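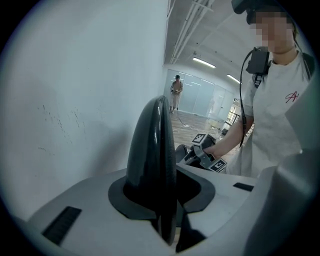
밝은 회색과 흰색 플라스틱 몸체, 가운데에 짙은 회색 핑거

회사 소개

안녕하세요. 브렐튼(Brellton)은 골프 캐디백과 카트용 소품을 만드는 작은 회사입니다. 저는 대표 빌모시 메사로시(Vilmos Mészáros)입니다. 한국에 온 후에 골프를 배웠고, 그때 산 가방의 어깨끈이 한 시즌에 두 번 끊어졌습니다. 수선을 맡길 곳을 찾지 못해서 제가 직접 꿰맸습니다. 그 일이 우리 회사의 시작이 되었습니다.

처음에는 수선만 했습니다. 지퍼, 손잡이, 바닥 받침, 스탠드 다리의 순서로 고장이 많다는 것을 그때 배웠습니다. 지금은 직원 6명이 수선과 제작을 같이 하고 있습니다.

우리 제품

팔렉(Faleck)은 걸어서 라운드하는 분을 위한 스탠드백입니다. 끈의 길이를 좌우 따로 조절할 수 있습니다. 보민리(Bominley)는 카트에 싣는 가방이며, 주머니가 모두 앞쪽을 향하고 있어서 가방을 묶은 상태에서도 공과 장갑을 꺼낼 수 있습니다. 두 제품은 한 해에 모두 합하여 900개까지만 만듭니다. 더 많은 주문이 들어오면 다음 해로 예약을 받습니다.

함께 일하는 사람들

설계는 올레샤 홀로브코가 맡고 있습니다. 봉제는 즐라타 초르노볼과 아브레헤트 모게스가 하고, 수선 접수와 전화 상담은 올렉산드라 네치포루크가 합니다. 네치포루크 씨는 한국어, 영어, 우크라이나어로 상담이 가능합니다.

수선 안내

우리 가방은 구입 후 30개월 동안 봉제 부분을 무료로 고쳐 드립니다. 다른 회사의 가방도 받습니다만, 같은 색의 지퍼가 없을 수 있으니 먼저 사진을 보내 주시면 감사하겠습니다. 수선 기간은 보통 18일입니다. 7월에는 공방이 쉬기 때문에 접수만 가능합니다.

공방 방문

가방을 직접 메어 보고 싶은 분은 미리 연락을 주십시오. 쓰시는 클럽을 가지고 오시면 칸의 크기를 같이 확인할 수 있습니다. 일요일에는 문을 열지 않습니다. 주차는 건물 뒤쪽에 두 대까지 됩니다.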